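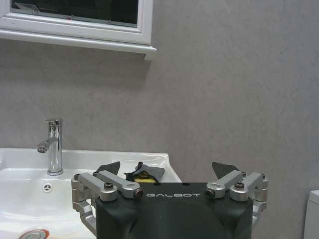
The case for a boring bathroom sink
Eleni Hodžić
01/02/2023

Most advice about bathrooms is about the day they are fitted. It tells you about tiles and lighting and which taps will still look right in ten years. Very little of it is about the following ten years, when somebody has to wipe the thing down before work with a cloth in one hand and a toothbrush in the other.

I have rented five flats and now own one, in Ravelgate, and I have cleaned every sink in all of them. My view is that a plain white ceramic basin with a single-lever tap is the best sink most people can have, and that we should stop treating it as what you put up with until you can afford something nicer.

Start with the colour. White shows toothpaste badly and hair very well, so you see the hair and deal with it. The matt black basin in my second flat did the opposite. It hid nothing except the dirt that mattered, and every drop that dried on it left a ring. The landlord was proud of it. I used to dry it with a towel twice a day and it still looked like the bottom of a kettle.

Then the tap. Two separate taps mean two bases to scrub round, and the gap behind them is always narrower than a finger. With one lever there is one base. It still collects a line of scale where the chrome meets the ceramic, and an old toothbrush gets that off in a minute if you do it weekly. Leave it until October, as I did the year I moved, and it takes an afternoon and some bad language.

The overflow is the part people forget. A chrome insert with a few openings looks clean from the front for years. Behind it is another matter. Mine pulls out, and I would not buy one that didn't. The same goes for the stopper: if it lifts out by hand, it gets cleaned. If it needs a tool, it gets cleaned when the water stops going down.

I know the argument on the other side. A friend paid 110 pounds for a fitting from Drestano with a waterfall spout, an open channel that the water slides down. It is lovely to look at. It is also a small tray that dries out and furs up, and she has told me she would not have it again. My own tap cost 65 pounds, does the same job and has no tray.

Where I have changed my mind is on what lives in the sink. I used to think a cloth and a sponge should be put away in a cupboard after use, because that is how I was brought up. In practice a damp cloth in a closed cupboard smells by the next morning, and a cloth you have to fetch is a cloth you don't use. These days I would sooner see one dumped in the basin than folded on a shelf in another room. Hanging it up is better still – I admit I manage that only some of the time.

The same goes for mirror cabinets. A thick glossy frame with a ledge along the bottom gathers dust, and you are standing right there with the cloth anyway. Do the ledge first, then the glass, then the tap, then the basin, so that whatever falls down gets rinsed away at the end. Dark glass wants a dry cloth as well or it will streak.

As for the wall, I like a plain grey one. Splashes from a basin go further than people expect, and a slightly mottled surface forgives them better than a flat bright white. Large patterned tiles with pale grout do not forgive anything.

None of this will sell many bathrooms. The Iden showroom near me has 2 plain basins on display, both at the back next to the fire door, and the cheaper one is 89 pounds. I would go to the back.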